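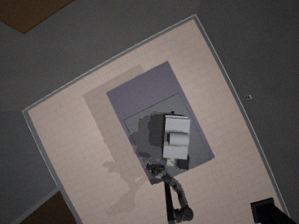
Teleop in sim: how many demos before you stop? (paper roll holder task)

Posted in: Teaching by demonstration

brelley_bench
I'm recording demonstrations by remote control in simulation. The gripper is shown near the lower left corner of the grey tray, and the job is to take hold of the roll in the white holder and put it down on the purple mat. I have 289 episodes so far. The trained policy gets to the roll most of the time and then dithers with the fingers open.

Control is a 3D mouse, view is from overhead only. Should I carry on recording or is something else wrong?

pvasseur_g
How many of the 289 are clean? When I started I kept everything, including the ones where I stopped halfway to think. The policy learned to stop halfway too.

brelley_bench
I haven't sorted them. A fair few have pauses just before the grasp because I can't judge height from above.

Flumo
There's your dithering then. From overhead you have no idea how high the gripper is except by the shadow, and in your render the shadows have stair-step edges. I wouldn't trust those for the last bit of a grasp. Put a second camera at table height and record again.

tinribs
Disagree with recording again. Cut the pauses out first. Anything where the arm moves less than a set amount for more than 2 seconds, drop those steps. It takes an afternoon and you keep your data.

Flumo
You can cut the pauses but the policy still can't see height. It will be just as unsure as the person was.

tinribs
It has joint angles as input. It doesn't need to see its own height.

Flumo
It knows its own height. It doesn't know the roll's height if the holder gets moved or swapped. Brelley, do you randomise the holder?

brelley_bench
Position within the tray, yes. Height is always the same. The small pale block and the dark one get moved as well, they're only there as clutter. Joint angles are in the observations.

tinribs
Then height is fixed and my point stands.

Perrine Perrin
We did a similar pick at Flevdale last December, on a real arm, guiding it by hand. 121 demos was enough once we agreed how to do the approach. Before that we had three people teaching and each came in from a different side. The average of three good approaches was a bad one.

Are you always coming at the roll from the same direction?

brelley_bench
No. Depends where the holder lands. Sometimes I go left of the pale block, sometimes over the top of it.

Perrine Perrin
I'd fix that before anything else. Pick one rule and write it down. Ours was: lift, line up above, straight down, close, count one, lift.

pvasseur_g
Agree with Perrine on the rule. I don't agree that hand-guided numbers carry over though. With your hands on the arm you feel contact. With a 3D mouse you get nothing, and the demos are shakier. I'd expect to need more.

Perrine Perrin
Fair. Ours were smoother than anything I've managed with a mouse.

old_baudry
Has anyone asked what the gripper action is? If it's recorded as open/closed and you only close for a handful of steps per episode, the model can do well on the loss by never closing. Weight those steps or predict a finger width.

brelley_bench
It's open/closed. I hadn't thought of that.

tinribs
Do that one along with the pauses. Neither needs new recordings.

brelley_bench
Update. Cut the pauses, switched to finger width, retrained on the same episodes. It now closes on the roll in 15 of the test runs, up from almost none. The failures are nearly all when the holder is close to the pale block, where I was going two different ways.

Flumo
Out of how many runs?

brelley_bench
Thirty.

Flumo
So half. I'd still add the side camera.

Perrine Perrin
Record a new batch for the block cases only, one approach, and throw out the old ones for those positions. Don't mix them.

brelley_bench
Starting on that tonight. I'll try the side view for my own screen first and leave it out of the training inputs.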